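4.2 What changed at the sorting benches

I spent 14 weeks at Indness, going in two or three mornings a week and staying for lunch whenever I was asked. Indness takes in mixed household returns and sorts them into boxes for resale, repair or recycling. When I started in June the benches were worked by hand, the way they'd been for years. By the time I finished, people were spending a good part of the shift guiding grippers, and the job they described to me over sandwiches had become a different job (same pay grade, mind you – I'll get to that).

The thing I noticed first was how much slower everybody's hands had become. A sorter who used to grab a kitchen utensil and toss it over her shoulder now had to think about which way the handle pointed and where the pads should close. One woman told me she'd started doing it at home with the cutlery drawer. She thought it was funny, her husband less so.

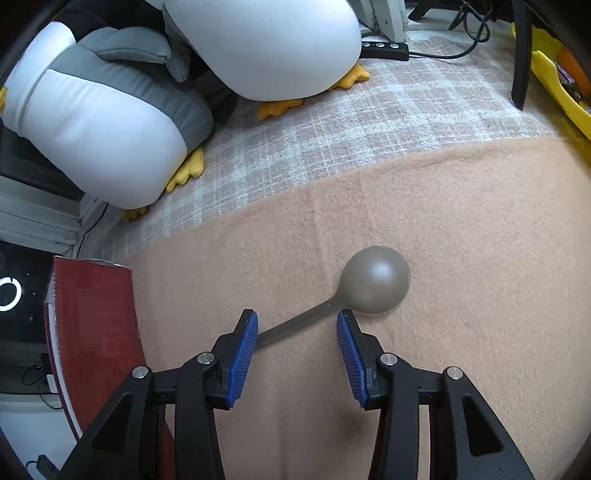
Figure 3a. Gripper pads on either side of a ladle handle.

I'd expected complaints about the pace, and I did get a few, but mostly people wanted to talk about judgement. Under the old setup a sorter decided in a split second what a thing was and whether it was worth keeping, and no one ever asked her to explain it. Now those decisions were logged. Across the study period the team recorded 1,729 placements, and for 431 of them the sorter also left a note saying why the item went where it did. I read every one of those notes. Some are a single word ("cracked") and some are lovely rambling paragraphs about what a broken toy might still be good for!

Small flat plastic parts caused the most arguing. They come in without the thing they belong to, and the Stindia software only offered 5 categories, none of which was "piece of something else". So the sorters made up their own rule, which was to box the part with whatever electronics were going that day and sort it out later. Management found out a month afterwards and, to their credit, left it alone.
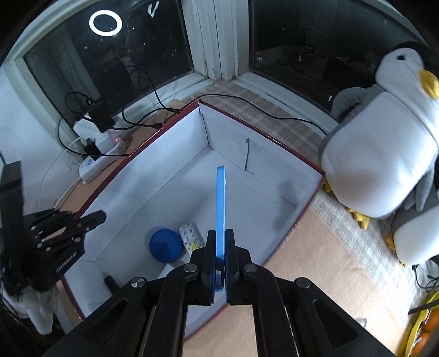 Figure 3b. A light-blue plastic piece held upright over an open box.

What I keep coming back to is who got to be good at the work. Before the change, the respected people on the floor were the fast ones. Afterwards it was the patient ones, and that reshuffle was hard on a couple of long-timers who had built their whole standing on speed. Two of them asked to move to the loading dock. A younger sorter who'd been told off all spring for dawdling was suddenly training everybody else, and I'll admit I enjoyed watching that.

Pay didn't follow. Indness treated guiding a gripper as the same task as sorting by hand, and the sorters plainly did not. Mousavi (2.3 above) found the same mismatch in parcel work and calls it "flat grading", a label I've borrowed here.
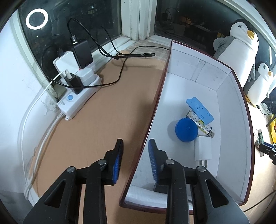

Jater, commenting on an earlier draft of this section, felt I was being too soft on the company: if the notes were useful enough to keep, then writing them was skilled labour and should have been paid as such from the first week. I had put that in a footnote, and Jater wanted it in the main text. Fair enough – I've moved it up, and it shapes how I read the interviews in 4.3, where the sorters talk about the notes in their own words.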